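What a desktop tower is worth once the processor is out

Most of the office machines that reach the refurbishment bench at Makero come in by the pallet, from firms replacing everything on a floor at once. Indira Palaniappan has run the bench for long enough to have a view on which parts deserve time and which do not. I spoke to her on a Wednesday afternoon, with a half-stripped tower on its side between us.

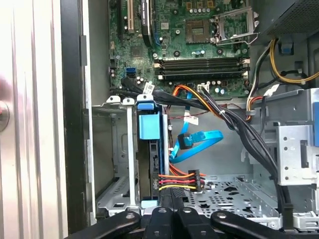 Her first point was about order. People who take computers apart at home tend to start with whatever looks easiest to reach, usually the drive or the memory. Palaniappan starts with the paperwork. "Each unit gets a line on the sheet before a screwdriver comes near it. Model, what's fitted, what's missing. If you strip first and write later, you will get it wrong by the third machine."

The processor is taken out early on any board that will be sold or stored separately. It is the part with the steadiest resale price and the one that takes up least room. The trouble is what happens to the socket afterwards. On boards of this type the contacts are in the socket and the chip has flat pads, so an uncovered socket is the most fragile thing in the case.

"A bent contact is a dead memory channel, or a board that won't start at all," she said. "You can straighten one under a magnifier with a fine needle. You can sometimes straighten two. After that I put the board in the scrap tray and go and have my tea."

She keeps a box of plastic socket covers, saved from new boards, and regards them as more useful than most of her tools. A cover goes on as soon as the bench work around the socket is finished. Thermal paste is the other hazard. It is cleaned off the chip away from the board, never over it, as a smear among the contacts is very hard to remove.

We moved on to cables. Divya Kotian, who tests the supplies at the next bench, had told me that more faults are made by pulling on wires than by anything that happened in the machine's working life. Palaniappan agreed, with a qualification. "The main power plug has a latch. Press it, rock the plug, lift. The ones that break are the thin data leads, where somebody has pulled on the cable and left half the connector behind in the socket."

Older SATA leads without a metal spring clip are simply held by friction, and she reuses them only after checking that they grip. Those with a right-angled end are kept in a separate drawer. They are needed in narrow cases, where a straight plug would press against the side panel, and they are always the first to run out.

I asked about zip ties. She cuts only the ones she has to. The factory routing keeps wiring clear of the fans, and a loom that has been cut loose seldom goes back as neatly. If a tie must go, she snips it at the head with flush cutters and the blade facing away from the wires.

Power supplies are not opened. They are tested under load by Kotian and either passed or sent on complete to Gowda, the recycler, which collects at the end of the month. The pass rate for October was 33 out of 41 — better than usual, in Palaniappan's opinion, and probably down to one large batch from a single clean office. The failures were mostly fan noise.

Hard drives are treated differently. Every one is removed with its bracket, logged against the machine and locked away until it has been wiped. Wiping and a full surface read can take the best part of a day on the larger drives, so the drives always lag behind the cases they came from. Brackets are matched back by model, and a tower that has lost its bracket is marked down. "Buyers don't mind a scratch," she said. "They do mind a drive hanging on its cable."

Last, dust. She uses a soft brush and low-pressure air, and holds the fan blades still while she does it. Memory slots are blown out before modules go back in, with the latches open at both ends. Finished boards are left to run a memory test overnight.

The tower on the bench was down for a replacement processor from stock. There were 72 more lines on the sheet beneath it.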